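Manipulation Methods board > Simulation > Scoring against a target pose

Started by tidewrack
February 20, 2026

I have been going through the Todorova write-up on goal-pose scoring for kitchen tasks and I want to check that I understand it before I spend compute on it. The short version: they drop the plain success flag and score each rollout by how far the object ends up from a target pose, position and rotation together. They say the ranking of policies changes when you do this. Has anyone here reproduced it?

mstan_sim
We did, on the Fidier task set. 891 rollouts, 3 policies, same seeds for all of them. The ranking did change. The policy that was first on the success flag came second on pose error. It gets the object to the right area but it's sloppy on rotation, and the flag never sees that.

kelpline
How tight was the flag, though? If your success region is generous, any finer measure will look like a discovery. Tighten the region and I would expect the two rankings to agree again.

mstan_sim
Fair point. We used the default region that ships with the task. I have not swept it.

kelpline
Then I wouldn't call it a result about the method yet. It is a result about the default region.

M. Stojanovska
I'm somewhere between you two. We ran the sweep at Dekari on a smaller set. Tightening the region brought the rankings closer, but upright objects were still a problem. A bottle that is tipped a little at the end passes a position check at any tolerance. You need rotation in there somewhere.

The part of the Todorova write-up I do not like is the single weight between position and rotation. They fix it for every object. For a round thing rotation means almost nothing, and you end up adding noise to the score. We set the weight per object by hand and the noise went down. It is not elegant.

tidewrack
Thanks, that helps. Do you treat symmetric objects separately? A bottle turned on its long axis should cost nothing.

M. Stojanovska
Yes. We list the symmetry axes in the object file and take the smallest error over them. Without that the bottles score terribly for no reason.

ostrander_b
Practical question from someone who has only used Illex. Do you read the pose straight from the simulator or estimate it from the camera? I would not trust an estimate once the fingers cover half the object.

mstan_sim
Straight from the simulator for scoring. The policy only gets the camera. I still go through the renders by eye for the worst 80 rollouts, mostly to catch object files with a bad origin. Posting one view from the counter tasks so you can see how crowded it gets near the fingers.
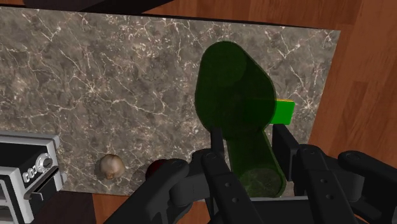

Counter task, view from overhead. Translucent green bottle shape between the fingers, bright green block next to it.

ostrander_b
OK, the left link is over part of the red one as well. I see why you read the state directly.

kelpline
Still not convinced on the headline claim, but the clutter argument is reasonable. If someone posts the region sweep on the full Fidier set with the same seeds I'll look at it properly. I would also like to see error split into position and rotation, two columns, no combined score. The combined number hides too much.

mstan_sim
I can do the two columns this week from the logs I have. The sweep means going back over the final states with new thresholds, so no new rollouts, but I need to fix the symmetry handling first. Ours only covers the bottles.

M. Stojanovska
I can send you our axis lists. Check the mugs - we marked one as symmetric and forgot the handle.

tidewrack
I'll hold off on my runs until the columns are up. If the mugs are fixed by then I'll use the same object files.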